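FOR IMMEDIATE RELEASE
Stoldale, 26 February 2025

Stoldale and Wotarberg to sit down for two days of border river talks

Hi everyone, it's Ghazal Hosseinzadeh from the Stoldale talks office, and I've got news I have been dying to send out for weeks. Wotarberg said yes! Their delegation is coming to Stestemton for two days of face-to-face talks on the Pons River crossing, and I'll be the one waiting on the steps when they pull up.

If you've lost track (I wouldn't blame you), the crossing has been closed to trucks for eight years. There are 429 families on our bank with relatives on the other side, and right now a birthday visit means driving the long way through the hills. I grew up on that road and I can tell you it doesn't get shorter.

Three things are on the table: reopening the bridge to freight, a shared fishing season, and a simple day pass for people who live near the river. The day pass is the one I care about most, and I've told both sides so. The fishing season will be the hard one - we've traded four drafts already and we still can't agree on when it starts.

Ngaio Hollis will chair. She ran the last round of water talks and both delegations asked for her by name. When I called her she said, "I'll do it if they promise to eat lunch together." They promised, so lunch is on the schedule both days, with mixed seating, and no, you can't swap place cards.

I'm not going to tell you we'll have a signed treaty by the end of the second day. What I'm hoping for is a date for the first trucks and a short joint statement that everybody can live with. Anything more than that and I'll be buying the coffee.

The opening remarks are open to the public. We have 550 seats in the main hall, first come, first served, and we'll put the sound on in the lobby if we run out. The working sessions are closed, but Ngaio and I will come out each evening and take questions until you're tired of us.

Reporters, please send me your name and outlet before the end of February so I can get your badge printed. Parking is behind the hall, and please leave the front row of spaces for the delegations.
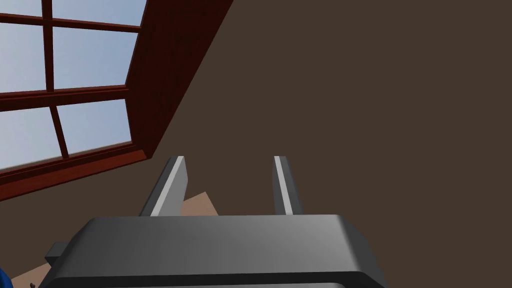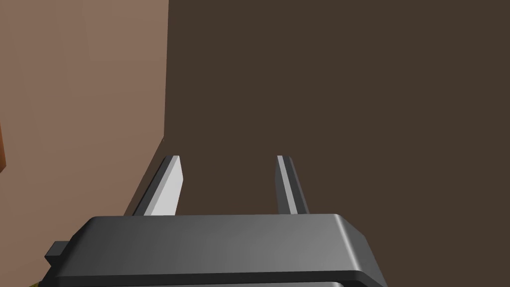 Both images: computer renderings.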